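# Gerlow hanging shelf, two months in

I bought the Gerlow after my old stick-on rack came down at 2 in the morning and took a jar of cumin with it. So my expectations were low, and my kitchen smelled amazing.

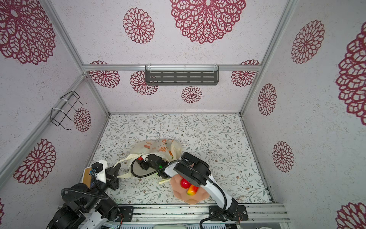

Anyway, what I wanted was simple: somewhere off the counter for spices, the scissors, and the little notebook where I write down what we're out of. My kitchen is tiny (I mean one-person-has-to-leave-so-the-other-can-open-the-oven tiny) and I rent, so drilling was never going to happen. Serena Negri, who lives downstairs and has the exact same layout, had been telling me to just hang things off the rail over the sink. She was right and I've told her so.

The Gerlow cost me 20 bucks from Edside. Shipping was quick, the box was ridiculous, way too big, full of paper. You get the shelf, two hooks, and a sheet of instructions with drawings so small I gave up and guessed. It took me maybe five minutes, and three of those were me putting it on backward.

Things I like! It doesn't swing much once there's some weight in it. It wipes clean, even after I let turmeric sit on it for a week. And it's deep enough for the fat paprika tins my friend Glória Pinheiro brings me from Bragança, which have never fit on anything I've owned.

Now the gripes. The hooks are a bit too wide for my rail, so the whole thing scooted sideways every time I grabbed something. I fixed that with a fat rubber band wound around the rail on each side – ugly, works fine. The edges underneath could have been smoothed better too. I snagged a dish towel on one the first week and I still catch my sleeve now and then.

I looked at the Parkik one first and I do think it's nicer looking. It has a proper lip in front so bottles can't walk off. But it was more than double the price and only came in white, and white next to my stove would last a day.

The product page had 1,744 reviews when I ordered and a lot of them complain about rust. I haven't seen any so far, but mine isn't right over the kettle like some people's. I'll update if that changes.

Would I buy it again? Yep, and I'm getting a second for the bathroom once I've measured the towel bar. Four stars, one off for the hooks.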